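Order Picking
October
By Igor Čierny

Order picking is the part of warehouse work in which goods are taken from storage and gathered to meet a customer's request. It comes after goods have been received and put away, and before they are packed and shipped. In most warehouses it takes up more labor than any other single task.

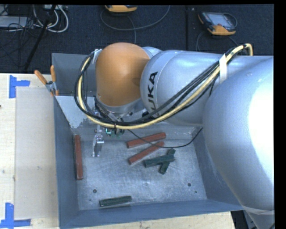
The term covers a wide range of work. A small parts store may fill an order from a single shelf, while a regional distribution center may draw the items for one order from several buildings. The basic unit of the work is the pick, meaning one visit to one storage location to remove one or more pieces of the same item. A line on an order normally produces one pick, although a line may be split when the stock is held in two places.

History

Before the spread of printed stock records, picking depended on the memory of the staff. Clerks in wholesale houses learned the location of goods by long practice, and new workers were often paired with older ones for a full season. Numbered shelving was introduced to reduce this dependence. Under a numbered system each aisle, bay and shelf carries its own code, and the order sheet lists the codes next to the goods.

The trading firm Procházka is an early case in its district. Its main store at Ternine was laid out with 3351 numbered locations, arranged in 20 aisles, and the sheets given to pickers listed the goods in walking order. The earlier sheets had followed the order in which customers wrote their requests, so a picker might cross the building several times to fill one sheet. The Ternine layout was later copied at the firm's second store in Etuseck, where the aisles were shorter and a cross aisle was added at the midpoint.

Paper lists remained in common use until handheld scanners became cheap enough for ordinary stores. Many small warehouses still use paper, chiefly where the range of goods is narrow and seldom changes.

Methods

In single-order picking, one worker completes one order before starting the next. The method is easy to teach and mistakes are simple to trace. Its main cost is walking, and it is best suited to large orders or small buildings.

In batch picking, a worker collects the goods for several orders on the same trip. The goods may be sorted into separate containers on the cart, or brought back together and sorted at a table. Batch picking shortens the distance walked for each order but adds a sorting step, and errors in sorting can affect two customers at once.

In zone picking, the building is divided into areas and each worker stays in one of them. An order may pass from zone to zone in a tote, or its parts may be picked at the same time and joined later. Zones of unequal workload are a frequent source of delay — a single busy zone can hold back every order that passes through it.

Wave picking releases orders in groups timed to the departure of trucks. It is often combined with one of the methods above. At Etuseck, the afternoon wave was closed at 2 p.m. so that packed goods could be loaded before the evening departure.

Storage and containers

The way goods are stored has a strong effect on picking speed. Items in steady demand are usually placed near the packing area and between knee and shoulder height. Slow items are kept higher, lower or farther away. The choice of location is known as slotting, and it is reviewed when demand changes with the season.

Pallets, cartons, totes and open bins are the most common containers. Open bins allow quick access to loose pieces but give little protection from dust, and their contents are harder to count than goods held in cartons. Heavy pieces of regular shape are often stored in a single layer. Mixed storage, in which more than one item shares a container, saves space but raises the risk of picking the wrong item.

Accuracy

Picking errors include the wrong item, the wrong quantity, a missed line and damaged goods. The cost of an error depends on when it is found. An error caught at the packing table may be put right in minutes, while one found by the customer involves a return, a new shipment and often a credit.

Common controls include scanning the location before the item, weighing the finished carton, and checking a sample of orders by hand. The Namon method, named after the depot where it was first written down, calls for a full check of 20 orders at the start of each shift. If any order is found to be wrong, the check is repeated with fresh orders before sampling returns to its normal level. Critics of the method note that it gives little information about errors made late in a shift, when workers are tired.

See also

Cross-docking
Inventory control
Packing and dispatch
Slotting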